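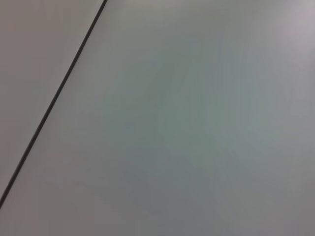
A reader of the first version wrote in to ask whether two flat panels butted together need any filler, or whether the gap can simply be left as it is. Left as it is, provided it is narrow and keeps the same width from end to end. The notes under Panels now say so.

Plutar surface notes
Version 4, May 20, 2020

Contents
This folder holds the notes and pictures on plain flat surfaces: worktops, shelves, door fronts and the joins between them. There are 100 entries. The April version had 40 fewer, mostly door fronts.

Fields
entry: running number
surface: short name, as given by whoever wrote the entry
tone: pale, mid or dark, with a second word if needed (warm grey, cool grey)
join: none, straight, curved
remarks: free text, often blank

Panels
Tone is judged by eye. A smooth grey surface can look warmer near a join and greener further off, so write down the tone of the larger part and put the rest in remarks. Soft bands of light and dark are not entered as marks. Use "mark" for scratches, stains and labels only.

Material is not recorded. Early entries had a column for it and too many were guesses.

Known problems
Entries 4 and 7 use the old tone words. The Favico entries have no remarks. Haddad entries give the join before the tone and need swapping when the table is read in.

Use
Free to copy within Aria. Send corrections with the entry number.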